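Noserero Folding Notes – README

Version of 4 Dec 2019
Maintained by Nandi Kekana

What is in this folder

Noserero is a collection of short sessions about household cloth: towels, dishcloths, pillowcases and napkins, folded on ordinary tables. The collection has 355 sessions. Each session is about one piece of cloth on one table, together with the other things that were lying there on that day. We did not clear the tables for the sessions. A home table normally has books, bottles and bags on it, and we wanted the cloth to stay among them.

The work started in April in the reading room at Canthorpe and continued in two apartments, which are named Dafis and Foltatton in the files. These are only our working names for the places.

Folders

sessions/ – one subfolder for each session, with the pictures and a text file with notes
cloth_list.csv – one row for each piece of cloth
tables.csv – one row for each table, with shape and surface color
words.txt – the list of words we agreed to use in the notes

How the cloth is described

In cloth_list.csv please find these columns:

cloth_id – letter and number, for example T14 for a towel
kind – towel, dishcloth, pillowcase, napkin
weave – plain, terry, waffle, other
color – everyday color words only
edge – hemmed, fringed, cut
loop – yes, no, not sure
state – flat, folded, rolled, heap

The column "weave" was the most difficult. Some towels are soft like terry and have also a pattern of small squares or honeycomb. In the first version one person wrote "terry" and another wrote "waffle" for the same towel. Now both words are allowed in one cell, with a plus sign between them. Old rows were corrected, but if you find one that we missed, please write to us.

The column "loop" can also mean a tag. From some angles it is not possible to say which one it is, and then "not sure" is the correct value.

How the things on the table are described

Every thing gets one line in the notes file: what it is, its color, open or closed, and a place word (near, far, left, right, center). We do not write the titles of books. If there is a thing inside a bag, write the bag first and then the thing.

Example of one session
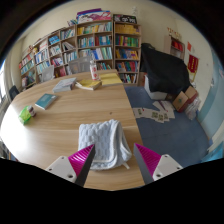 Towel, terry + waffle, pale gray-white, folded, hemmed edge. Table of light wood, rounded on the left side.

The notes for this table also list a closed teal book, a green plastic bag around a small bottle with a white cap, a thick gray book, a yellow book which is open, and at the far end a white water bottle with a red pattern and a flat yellow notebook. The loop column says "not sure".

Known problems

– White and pale gray are mixed in the older rows. Under yellow lamps it is hard to decide.
– In 50 sessions the notes give only the cloth and not the other things.
– 2 sessions from Foltatton have the same number. We added "b" to the second one.
– The word "rolled" was sometimes used for a fold with a round front. This should be "folded".

Use

You may use the notes and the pictures for teaching and for research, if you name the collection. Please do not change the cloth_id values, other lists depend on them. Our plan is to reach 400 sessions and then to close the collection. Pillowcases are still few, so the next sessions will be mostly with them.

Contact: Nandi Kekana, Noserero | © 2019 Noserero | Back to top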